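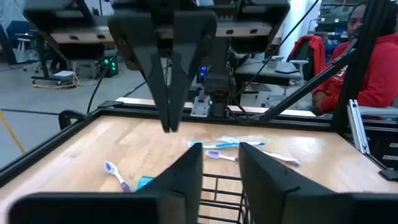
People have cleaned their teeth for thousands of years. Long ago, many chewed on a twig until the end went soft and stringy. Later, brushes had handles of bone and bristles of pig hair. Nylon bristles came in 1938.

## Why we brush

Your mouth is full of tiny germs. They feed on sugar and make acid — and acid wears holes in teeth.
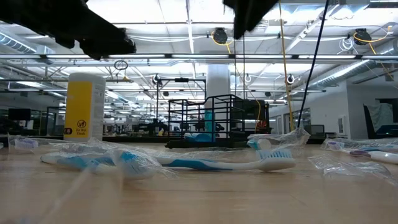 *Reading time: 3 minutes with a grown-up*

Brush for two minutes, last thing at night and one other time each day. Spit out the toothpaste, but don't rinse. Get a new brush when the bristles splay out.

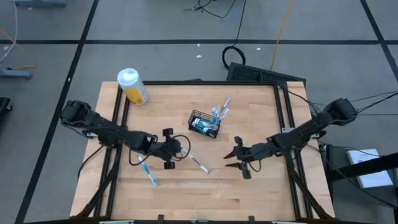
*A pale wooden table top made of narrow strips.*

Wood was once used for toothpicks too, and still is.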